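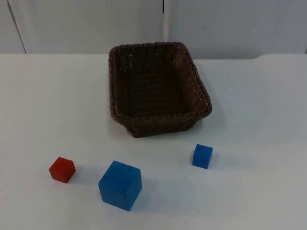
On the table at Starkik: a woven tray basket, one red cube and two blue ones.

The woman who runs Starkik would like it known that she doesn't sell toys. She sells baskets. The cubes, she concedes, keep getting into the conversation.

"People come in for storage," she says, "and the first thing they do is pick up a block. Grown men. Men with briefcases."

Her shop opened 15 years ago in the back half of a shoe repair place on Ghumman Street, and it has since taken over the front half as well. Upstairs is the room where she teaches her tidying class on Thursday evenings. It has white tables, bad coffee and a strict limit of 19 people, set after the night there were 27.

The class begins with a basket and a few blocks, and a question: what goes in? Most people reach for everything.

"They can't stand an empty basket," she says. "It makes them nervous. I tell them to leave it alone for a minute. Look at it. It's a nice basket."

She is fond of the low, rectangular kind with rounded corners and a thick braided rim. Deep baskets she regards as a moral hazard. "You put a scarf in the bottom of a deep basket, that's the last you hear of the scarf."

Does she sort by color or by size? She sighs. This has ended friendships, apparently.

"Two blue ones, different sizes. Do they belong together? Half the room says of course. The other half wants the big one by itself. I had a couple from Esar Heights who didn't speak for the whole drive home. She called to tell me."

And her own house?

"I have a drawer," she says, after a pause long enough for me to finish the coffee. "My husband calls it Hidden. Capital H, like a town. I've lost 3 pairs of scissors in there."

She won't say what else is in it. She will say that it doesn't close all the way, and that the next class still has a few places left.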